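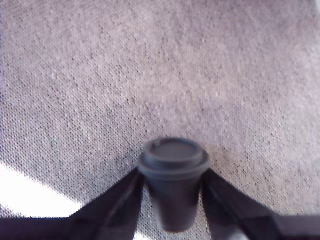
Sound Absorption of Floor Coverings in a Shared Study Room
Ursina Wallner and Samina Arain
Submitted 19 May 2022

1. Purpose
The group study room in the Bundale building is hard to work in when more than one group is talking. This project measured reverberation time in the room before and after a low-pile carpet was laid over the vinyl floor, and compared the change with a prediction from the Sabine equation.

2. Method
The room has a volume of 300 cubic meters. Baseline measurements were made in November, before the carpet was fitted. A balloon was burst at each of three source positions and the decay was recorded with a Mamside sound level meter on a tripod. Each position was repeated five times. Decay curves were processed in a spreadsheet, using the drop from 5 to 35 decibels below the peak. Furniture was left in its marked positions for both sets of measurements.

3. Results
At 400 Hz the mean reverberation time fell from 1.2 s to 0.9 s. At 125 Hz the difference was smaller than the spread between repeats, and no change can be claimed. The Sabine prediction for 400 Hz was 1.0 s, using the absorption coefficients in the Cheema data sheet.

4. Sources of error
Balloon bursts carry little energy at low frequencies. The ventilation could not be switched off during the second set, which raised the noise floor. Two recordings from position B were clipped and were left out of the mean.

5. Further work
Repeat the 125 Hz measurements with a loudspeaker source. Test the ceiling tiles separately.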